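Loft room check, Dolmont house
Tuesday visit, checked by Jummai Ugwu

Smoke alarm, landing: OK. Tested twice.
Loft ladder and handrail: Top bracket loose -- tighten before the room is let.
Skylight: Opening and lock to be tried from inside. Key is with Jailson Rangel.
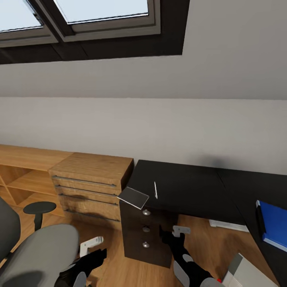 Sockets: OK. One faceplate cracked by the door, replace.
Carbon monoxide alarm: Missing. Valtonen model ordered.
Radiator valve: Stiff but turns.
Floor: No raised boards felt underfoot. Rugs need a non-slip backing.

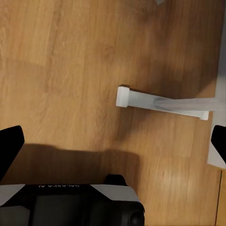
Fire door: Closer too weak, door stops 11 mm short of the frame. Fail.
Escape route: Boxes on the lower stairs -- tenant asked to move them.
Hot water at basin: Not tested, boiler off.

Recheck in 22 days. Kenji Boateng to sign off the door.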